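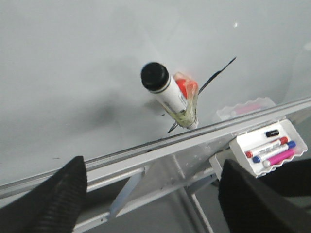 Marker and one black line on the whiteboard.

Travel time and overtime, short thread for payroll people. Federal rules only. Check your state separately.

1/ The normal commute is not hours worked. Driving from one job site to another during the day is. Kovalchuk had 28 field techs and paid the second kind as a flat stipend.

2/ A flat stipend does not replace recorded hours. Add the drive time first, then test the week against 40. 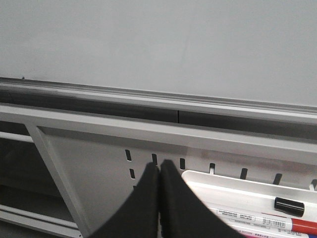
Whiteboard, lower edge and ledge.

3/ Their timesheet export from Prerura dropped any gap between clock-out and clock-in. In October that hid 11 hours for one tech – all of it site to site.

4/ Fix: a separate travel code, same workweek, counted toward overtime. 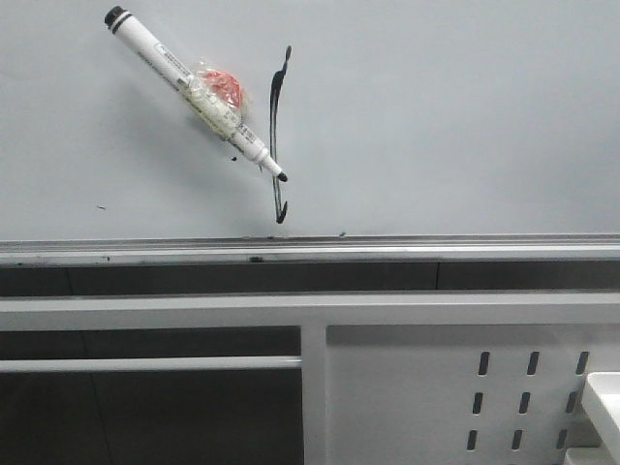

Keep the code off the commute legs or you will overcount.

Last updated: 16 Apr 2019

Comments

Czesław Wysocka: Does the code need its own pay rate?

drerkico_hr: We had the same gap problem – manual entry for now.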